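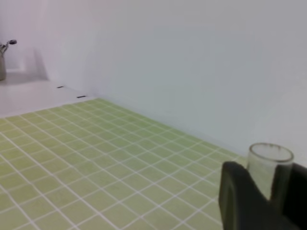
Talk for the Bevbridge shared workrooms evening. Start at 7 pm, lights down for slides, up again for the cost sheet.

**Opening (keep short)**

- Say who I am and which room I look after at Raltholm.
- The talk is on table surfaces: covering them, marking them out, and what we keep on them.
- Ask for hands: who has a bare tabletop, who has a cover? Don't comment on the answer, move on.

**Why we went to a grid**

People at Raltholm share tables. Before the grid, things got put back wherever there was room, and the next group spent the first part of their session shifting them. We tried masking tape corners. The tape lifted and left glue behind, and it took most of a morning to clean off.

A printed grid does the same job without the tape. You can tell someone "three squares in from the wall" and they can find it. It doesn't need to be accurate. If you need to measure, use a ruler.

Colour: ours is pale green with white lines. White plastic shows up well on it. Dark colours were suggested, but we found dust showed too much. Someone usually asks about plain white. We had plain white, and small white caps went missing on it every week.

**Laying a cover**

- Wipe the table first and let it dry.
- Unroll the cover the day before if you can. Ours came rolled tight from Jiang and the creases took a while to drop.
- Line up one long edge only. If you try to square all four sides you'll be there all night.
- Smooth from the middle outward with your forearm.
- Corners curl. A bit of double-sided tape under each one is enough.

(next slide) 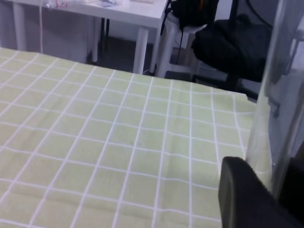 *Gridded green cover with soft folds and a curled far corner. White table behind.*

Point out the folds. They don't matter for sorting or labelling. They do matter if you're standing tubes or anything tall and narrow, so pick a flat patch for those and tell people which patch it is.

Mention cables too. Run them down the back of the table and keep them off the cover, or they get dragged across with everything else.

**Costs**

Read these out slowly, people like to write them down.

- Covers, racks and bins for the whole workroom: $1,282
- Budget we were given: $1,276, so we went over by six dollars
- Covers alone: $291

Rikia sells a thicker cover. We had a sample in for a month. It lies flatter but it's heavy to lift for cleaning, and we stayed with the thin one.

**Racks and where they live**

Tube racks go at the left end, close to the edge, with the long side running away from you. Left-handed people can swap ends as long as they put it back. One rack per table. We bought 50 labels for the rack ends and have used most of them. 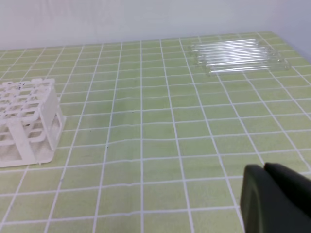 Washing: warm water, a drop of dish soap, a soft bottle brush for the holes. Shake the rack out and stand it upside down on a towel overnight. No dishwasher. One of ours came out with a bent foot and it has rocked ever since.

Check the underside of the middle shelf when you wash. Old label backing collects there.

**If there's time**

- End-of-session wipe: damp cloth, wall side first, then forward.
- The sheet by the door with the table layout drawn on it. Pass the spare copy around and ask for it back.
- Replacing covers: we do it in October, before the busy stretch.

**Questions**

Likely ones are whether the lines wear off (ours have faded a little where people lean) and whether you can cut the cover to size (yes, scissors, cut along a line). Finish by 7:50 so the chairs can be stacked.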